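I keep a small household wiki called Tolleo, and this is my entry on the bin liner and the pile of empties that goes with it.

## Bin liner

A bin liner (or trash bag, or can liner - I use all three) is a thin plastic bag that sits inside a wastebasket and keeps the mess off the walls. Mine come on rolls, and the pale ones are my favorites because you can check what's in there without sticking your face over the rim!
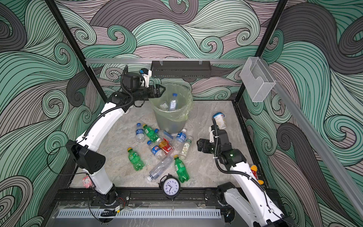
Fit matters more than thickness, at least for light stuff like bottles. You want plenty of extra bag so it can fold over the edge and stay put when something lands in it. The pale green one by the swirly wallpaper has loose edges draped over the rim, and you can make out a blue-capped water bottle standing up inside. A tight bag slides down the first time you drop in anything with a bit of weight, and then you're fishing around for the edge.

## Empties

Empties are drink bottles that are done with but haven't gone anywhere yet. I rinse them, let them drain and sort them later, usually while the radio is on. Rultent, where I live, takes bottles in one stream, so the sorting is pretty quick.

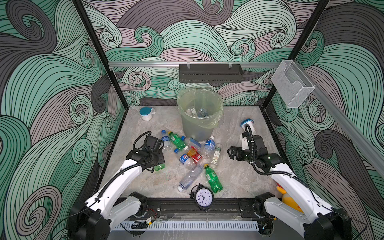 Caps are the part people argue over. My rule is to screw them back on, since a loose cap is small enough to roll under everything, but check what your own pickup wants first. Blue and yellow caps like the ones in this pile can stay on their bottles for the whole trip as far as I'm concerned. Labels I leave alone too - peeling them is sticky work and my pickup doesn't ask for it.

## Wire-mesh baskets

Mesh baskets are light and easy to wipe down, but they really do need a liner, or every last drip ends up on the floor. The bag shows through the sides, which bothers some people (not me). 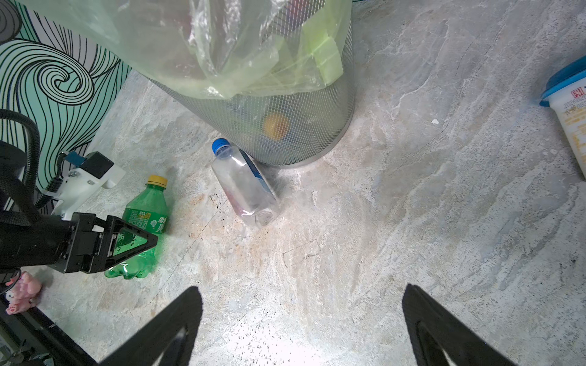

## See also

- Staniforth drop-off, bottles and cans
- Drolness bag rolls, sizes and fit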